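How to Clean and Re-Oil a Worn Wooden Tabletop

Updated 8/7/20 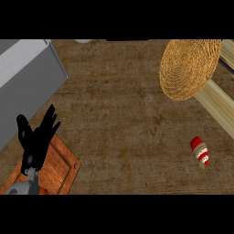
Old wooden tabletops fail at the surface long before they fail in the wood. The finish goes first, then water and grease reach the fibers, and after that the color turns patchy. Most tops in this state do not need to be stripped to bare, bright lumber. They need the dirt and the failed finish taken off, the stains reduced, and a new coat of oil put on in thin layers.

The method below is for solid wood. It is not for veneer, which can be sanded through in a few strokes, and it is not for tops with paint that may contain lead. Test old paint with a kit from the hardware store before any sanding. If the test is positive, stop and hire someone who is licensed for the work.

Tools and supplies

Mild dish soap
Two buckets
White nylon scrub pad
Cotton rags, lint free
Card scraper or a sharp paint scraper
Sandpaper in 80, 120 and 180 grit
Sanding block with a cork or rubber face
Mineral spirits
Oxalic acid crystals (for black stains only)
Baking soda
Hardening oil, such as pure tung oil or polymerized linseed oil
Nitrile gloves, safety glasses, dust mask
Metal can with a tight lid, for oily rags

Steel wool is left off the list on purpose. Fragments stay in open grain and make black dots the next time the wood gets wet, especially in oak.

Step 1. Identify the existing finish

Pick a spot on the underside or near a leg. Put a few drops of denatured alcohol on it and wait two minutes. If the surface goes sticky, it is shellac. If nothing happens, try lacquer thinner on a second spot. Lacquer softens quickly. Varnish and polyurethane resist the alcohol and may only wrinkle slightly under the thinner. If both liquids soak straight in, the top is bare or was oiled so long ago that it makes no difference.

Next, put one drop of water in the middle of the top and one near an edge. Water that beads means there is still finish or wax in place. Water that darkens the wood at once means the finish is gone there. On a used table the two spots often give different results, and the whole top has to be treated to the level of the better protected area. Otherwise the new oil will go on dark where the wood is bare and light where it is sealed.

Step 2. Wash

Mix a teaspoon of dish soap in a bucket of warm water. Fill the second bucket with clean water. Wring the scrub pad until it no longer drips and work in sections no wider than your forearm is long. Go with the grain. Wipe each section with a rag rinsed in the clean bucket, then dry it right away.

Do not flood the surface. Water that gets into the joints between boards will swell the edges, and they may not come back down flat. Change the rinse water when you can no longer see the bottom of the bucket.

Let the top dry overnight. In a damp basement, give it two nights and run a fan across the surface, not straight down on it.

Step 3. Remove wax and grease

Wet a rag with mineral spirits and wipe the full top, turning the rag often. Open the windows and keep pilot lights and space heaters off. Keep wiping until a fresh rag comes away clean or nearly so. Kitchen tables usually take more passes at the edge where people sit.

While the surface is still wet with spirits, look it over under a low side light. The wet look is close to the color the top will have after oiling. Stains that vanish under the spirits can be ignored. Mark the ones that remain with a bit of painter's tape.

Step 4. Scrape off the failed finish

Scraping takes off old finish faster than sandpaper and makes shavings instead of dust. Hold the card scraper in both hands, bow it slightly with your thumbs and push it away from you at a lean of 60 to 70 degrees. It should raise thin curls. If it makes powder, the edge needs to be filed and burnished again.

Skip the scraper if the finish is already gone over most of the top. Skip it too if you want to keep the worn surface as it is. Dents, fine scratches and softened edges take oil without trouble, and scraping will flatten them.

Step 5. Treat the stains

Sort the marked stains by type first. Each one calls for a different treatment.

White rings are moisture trapped in the finish. They leave with the finish in Step 4 and need nothing more.

Brown or tan blotches are mostly tannin moved around by water. Light ones sand out. Deep ones fade with oxalic acid.

Black stains are iron reacting with tannin, from a can, a plant stand or an old nail. Oxalic acid is the standard fix.

Grease spots stay dark and keep spirits from drying evenly. Cover them with a paste of baking soda and mineral spirits, let the paste dry to powder, brush it off and repeat.

Ink and dye stains may not respond to any of this. Two-part bleach will remove many dyes, but it also takes the natural color out of the wood and leaves a pale patch that has to be colored back in. For most tables the stain is the lesser problem.

To use oxalic acid, put on gloves, glasses and long sleeves. Stir the crystals into hot water in a plastic or glass container, at the strength given on the package. Brush the solution over the full board and not just the stain, or a clean ring will form around the treated spot. Wait 20 minutes. Repeat once if the black is still strong.

Neutralize with a tablespoon of baking soda in a quart of water, rinse with clean water two times, and let the wood dry for at least 24 hours. Dried acid left on the surface turns to a fine white powder that is harmful to breathe. Do not sand until the rinsing has been done in full.

Step 6. Sand

Start with 80 grit only if the surface is rough enough to catch a rag. Otherwise start with 120. Wrap the paper around the block and sand with the grain in long, overlapping strokes. Keep the block flat at the ends of the stroke — most rounded edges come from letting it tip over the side.

Draw light pencil lines across the top before each grit. When the lines are gone, that grit is done. Vacuum with a brush head, wipe with a rag barely damp with spirits, and move to the next.

Stop at 180. Finer paper closes the surface and the oil will not go in as deep. On a dining table, 180 grit feels smooth to the hand once oiled.

A random orbit sander is fine for the first grit. Finish by hand so that no swirl marks show in side light.

Step 7. Raise the grain

Wipe the top with a damp rag and let it dry for two hours. The loose fibers will stand up and the surface will feel fuzzy. Take them off with a few light strokes of used 180 paper. Without this step, the first wet glass on the finished table will do the same thing.

Step 8. Apply the oil

Room temperature should be above 60 degrees F. For pure tung oil, thin the first coat with an equal amount of mineral spirits or citrus solvent. Polymerized oils are used straight from the can unless the label says otherwise.

Pour a small pool in the center and spread it with a rag. Keep the surface wet for 30 minutes and add oil where dull spots appear. End grain will need several refills. Then wipe off everything that has not soaked in. Wipe again an hour later, as oil will bleed back out of open pores and dry into shiny specks.

Let each coat dry fully before the next. With polymerized oil that is usually overnight. Pure tung oil can take three days or more per coat in cool weather. A coat is ready when a clean white rag rubbed hard on the surface picks up neither color nor smell.

Three coats are enough for a desk or side table. A kitchen table should get five. Rub lightly with a white nylon pad between coats.

Rag safety

Rags wet with drying oil heat up as they cure and can catch fire on their own. Do not ball them up or drop them in the trash. Lay them flat outdoors on concrete until stiff, or put them in the metal can, cover them with water and close the lid. Follow local rules for disposal.

Curing and care

The table can take light use after a week. Keep hot dishes and standing water off it for the full cure, which is up to 30 days with pure tung oil. Wipe it with a damp cloth and dry it. Do not use spray polish, as the silicone in it will keep later coats of oil from wetting the wood.

Re-oil when water no longer beads. One thin coat once a year will hold most tables. No sanding is needed if the surface is clean.

Common problems

Surface stays tacky: too much oil was left on. Scrub with mineral spirits and a nylon pad, wipe dry, and wait.

Shiny and dull patches: some boards took more oil than others. Add a coat and wipe evenly.

Gray cast under the oil: the wood was not dry when coated. Let the top sit in a dry room for a few weeks. If the cast remains, it has to be sanded back to Step 6.

White crust in the pores: oxalic acid was not fully rinsed. Wear a mask, wash with plenty of clean rags and water, let it dry, and re-oil.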